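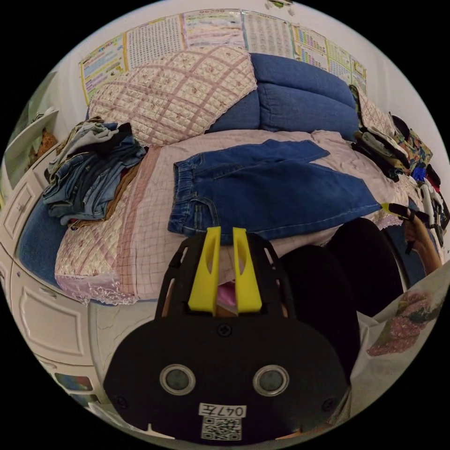
Folded jeans on a pink quilted spread, with the yellow fingers of the hand-held gripper in front.

Ellach Trajectory Tools: Frequently Asked Questions

Welcome! We get a lot of mail about Ellach, and much of it asks the same handful of things, so we've gathered our answers on one page. If yours is missing, write to us anyway and we'll add it when we next go through the inbox, usually on a Friday.

What does Ellach do, in a sentence or two?
It takes recordings made with hand-held grippers, works out where the gripper was at each moment, and writes out clean trajectories you can train a policy on. It also has a viewer, a trimming tool and a replay check, and plenty of people install it for the viewer alone (which we take as a compliment).

Do I need a robot arm to get started?
No, you can do all the recording and processing without one. The arm only comes in when you want to run a trained policy. The replay check will still tell you whether a motion is reachable, as long as you give it a description file for the arm you plan to use.

Why did tracking drop out in the middle of my recording?
Nine times out of ten it's a plain surface filling the view. A big white bedsheet is hard going, because the tracker has so little to hold on to. Patterned covers, shelves and posters on the wall all help a great deal. If you do lose tracking, open the session in the viewer and look for the gray bands in the timeline – anything shorter than 18 frames is filled in for you, and longer gaps are split into separate episodes.

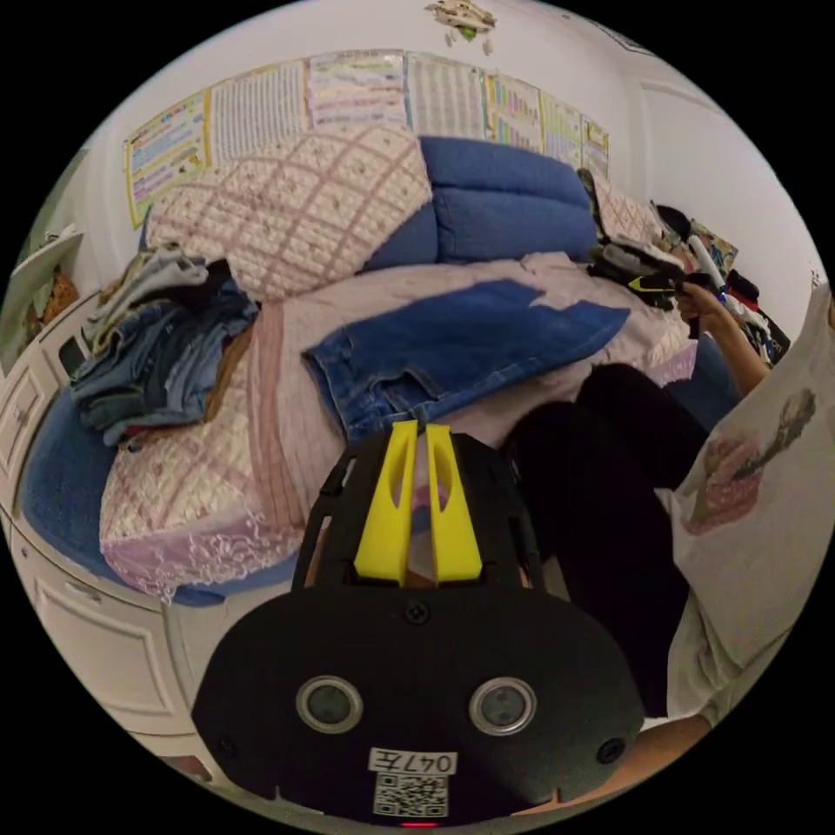

Can I use two grippers in the same session?
You can, provided each one has its own entry in the session file. Start both recordings before the first task and let Ellach line up the clocks when you import them. If the offset still looks wrong afterward, there's a slider in the import window for nudging it by hand.

How many episodes do I need for a folding task?
We wish we had one tidy number for you! Our own sample policy for folding pants was trained on 141 episodes, and it's decent on jeans and rather poor on anything stretchy. We'd suggest collecting a small batch, training on it, watching where it goes wrong, and then recording more of exactly that. Varying how the clothes are lying at the start seems to matter more to us than adding further takes of a neat pile. 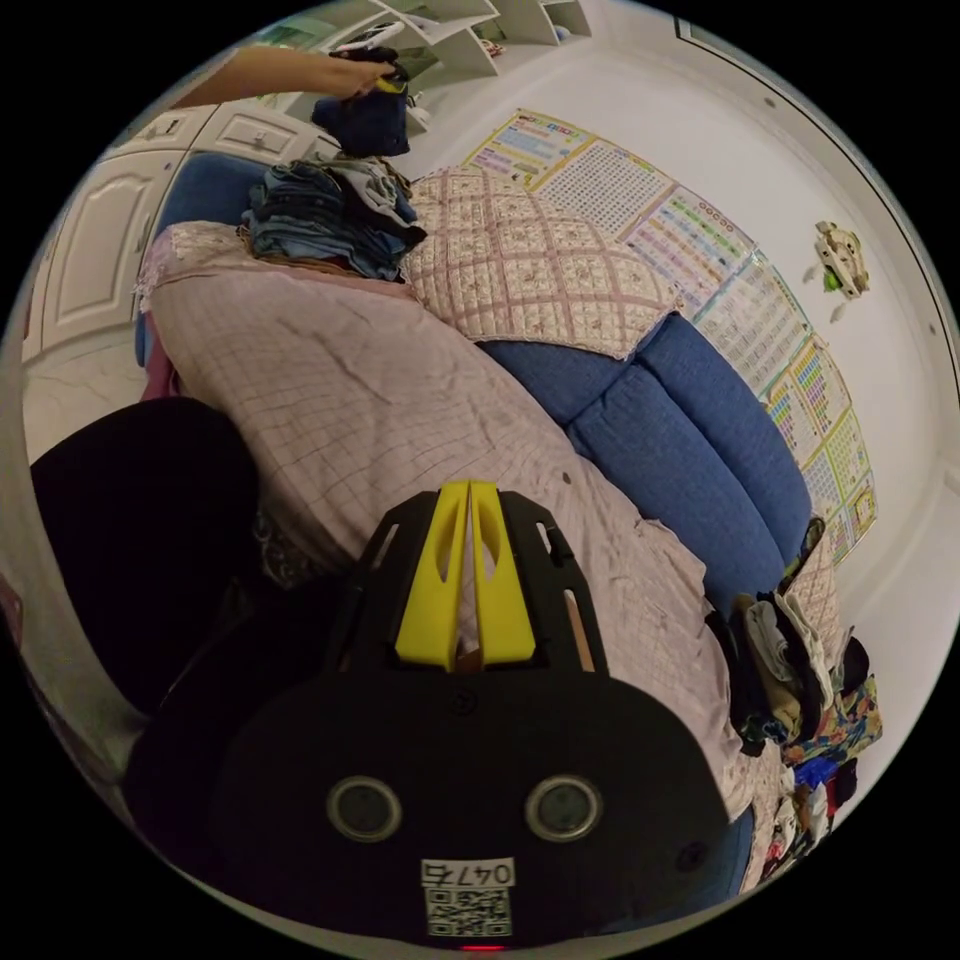
One user wrote to us in March that the finger-width reading drifted over a long session, and that recalibrating every 23 episodes cured it, "though I would much rather the software reminded me." We thought that was very fair. Version 5 has a reminder, and you can set the interval yourself under Sessions.

Does it work with the Drornach planner?
It does, through the export plug-in. Choose the gripper tip as the reference point when you export, or your paths will all be shifted by the length of the fingers.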